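Thread: oiling vs lacquering a kitchen table, from someone who has now done both. Long one, sorry. Posting between school run and work so expect typos

1/ Short version. If you have kids, or cats, or friends who put mugs down anywhere they like – lacquer. If you like fiddling with things on a Sunday, oil. Rest of thread is just me going on

2/ Our old table was oiled. Pine, came with the flat in Clernavville. Looked lovely for a fortnight after each coat. Then rings. Then more rings. Then beetroot

3/ You can sort rings on oil though. Fine paper, with the grain, rub more oil in, leave overnight. Did it so often there was a dip where my plate goes

4/ Cloths matter more than any spray imo. Short loopy microfibre, damp, wrung right out. Green for table, any other colour is floor. House rule. Gets broken weekly

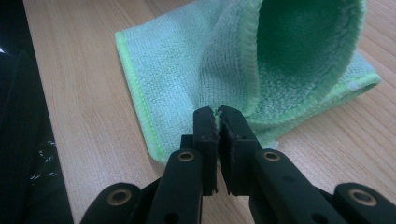

5/ Do NOT use fabric softener on them. They stop picking anything up and just push the crumbs about. Hot wash, nothing else in but a bit of powder. Wish I'd known before I ruined a whole pack

6/ Paweena Boonyarit (used to do finishing at Plidberg, knows far more than me) told me most people wreck lacquer by cleaning it too much. Cream cleaners, scouring side of the sponge, that orange stuff. It all scratches and the scratches hold the dirt

7/ What she does: damp cloth, dry cloth, done. Tiny drop of washing up liquid if its greasy. I was expecting a secret product. There isn't one

8/ Check for smears with the light low and coming across the top. Get your head down near the edge. From above it all looks clean and then the sun comes round at four and you see every swipe you ever made
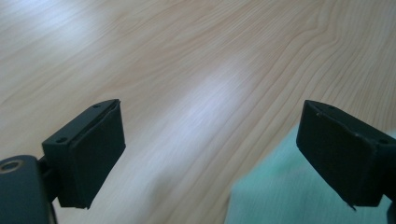 Pale wood, shiny finish, light coming straight off it.

9/ Shine is the bit people argue about. Samran Inthanon replied last time to say gloss looks like a bowling alley. Fair. He has a matt oak thing that marks if you breathe on it so I'm not taking notes

10/ Cost, as people asked. Got three quotes to have the pine stripped and lacquered. Cheapest was 331, the dearest 1,312 (!!) and that one wanted it for all of February. Third never rang back

11/ In the end bought second hand from Pongsiri, the warehouse place behind the tyre shop. Lacquered already. Cost 44 to get it delivered and up the stairs, worth it for the stairs alone

12/ If you're buying used, look at the edges first. Thats where lacquer goes. Run a nail along. If it flakes, walk away, or knock them down a lot

13/ And look at the grain properly before you hand money over. I like the swoopy arches, my sister wants dead straight lines and nothing else. You'll be staring at it every breakfast so pick the one you like, not the one that hides crumbs

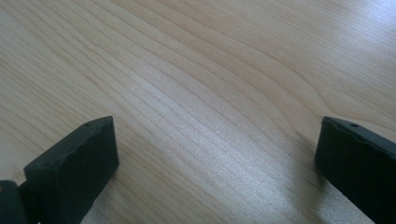

14/ White cloudy marks on lacquer = usually heat or damp got in. Leave it alone for a few days first, some go by themselves. Then a hairdryer on low, keep it moving, up to 15 minutes. Stop if it feels hot. If it's still there after that I'd live with it or get someone in

15/ Black marks are a diffrent problem. Water's got right through to the wood, usually from a plant pot. No hairdryer for those. It's a strip and refinish job

16/ Felt pads under anything that lives on the table. Fruit bowl, lamp, the radio. Change them when they go hard, grit gets stuck in the felt and then you've basically made sandpaper

17/ Someone asked about Jeter wax on top of lacquer. Tried it once on the old bedside table. Went streaky, took ages to get off. Maybe I used too much. Wouldn't bother again

18/ Ok bus is here. Oil people, tell me what you use on beetroot, I do still have the pine one in the shed and feel bad about it

Print this thread | E-mail this thread
Posted 2023-01-12
Contact | © Thread authors | Back to top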